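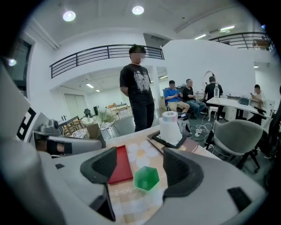
Gripper open over the red block, with the green hexagonal one next to it.

Projects > Plemero > Tabletop recordings > README

November 25, 2019
By Canan Çetinkaya

Plemero tabletop recordings

This is the README for the first lot of Plemero recordings, made at our office in Sedau. I look after the bench kit and the folder you're reading this in, so if a link is dead or a file won't open, it's me you want. I've written down what's in the set, and then a fair bit on what the work has done to our days, as the Trostham office starts its own lot in January and keeps asking me that more than anything technical.

What's in it

600 recordings of a person moving small things about on a table with a hand-held gripper. Blocks mostly, then the tray, the paper roll and the odds and ends that live on the table anyway. Each recording is one go at one task and comes with a line of text saying what the person was trying to do. I typed those lines myself, so the spelling is British and now and then plain wrong.

283 of them have been checked by a second person. They're in the folder called checked. Everything else is in unchecked, and please don't train anything you care about on that yet.

Faces are blurred in the footage. If you find one that isn't, stop, write to me with the file name and I'll pull it the same day.

How we record

You pick a task card, set the table out the way the card says, do the task, put it all back. A shift on the gripper is 20 minutes and then you swap. We tried longer and people's wrists complained (mine first!), and the movements got sloppy towards the end, all jabs and near misses. Twenty minutes feels silly and short when you're enjoying yourself. Swap anyway.

We do it in the open office with everyone about. Colleagues sit on their phones, people walk past, somebody moves a chair. Leave them be. I got asked early on whether we should clear the room first and I said no, I'd sooner have recordings of a room that people use.

Table dressing changes between sessions. The cloth with the daisies is in some recordings and bare wood is in others, and the column called surface tells you which. It's filled in for all of the checked ones.

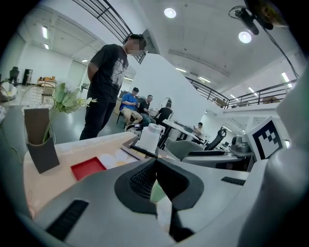
Fingers pointing at the wooden table, red tray and black tray both out.

What it's changed for us

Tian is the sorting arm all this is meant to teach. It's going on the returns bench, where for years the job has been picking small parts out of a box and putting them in the right tray. I did that job for a long while before this one, so I'm not neutral about it. It's dull and it's hard on your neck, and it's also where you have your best conversations.

When the plan was announced people were worried, and fair enough. What we've got in writing is that the returns team keeps its hours through the trial and that recording counts as ordinary paid time. What happens after the trial is not in writing. I've asked twice and I'll put the answer here when I get one.

The bit I didn't expect is how much people like being asked how they do things. You think you just pick up a block. Then you watch yourself back and see that you nudge it square with one finger before closing, every single time, and the person next to you never does that and comes in from the side instead. We had a proper argument over it one lunchtime! Both ways are in the set. Please don't filter one out as a mistake.

What's got worse: the desks nearest the table are noisier, and there's more fetching and resetting than anyone planned for. Resetting isn't on the rota as a job yet. It ought to be - it takes longer than the task does - and I'd tell Trostham to put it on theirs from day one.

Known problems

Three of the task cards had the same wording by accident, so you'll see duplicate task lines with different layouts. Go by the card number.

The gripper's own body takes up a good part of the picture in most recordings. Some of our software treated it as an object on the table, so mask it first.

Nearly all the recordings are by right-handed people. I'd love more left-handers in the next lot.

Using it

Anyone at Sedau or Trostham can use the set for Tian. For anything else ask me first, as the people in it signed up for this project and I'd have to go back round and ask them. The consent sheets are with me on paper.

Changes go at the bottom of the log file, newest last, with your initials.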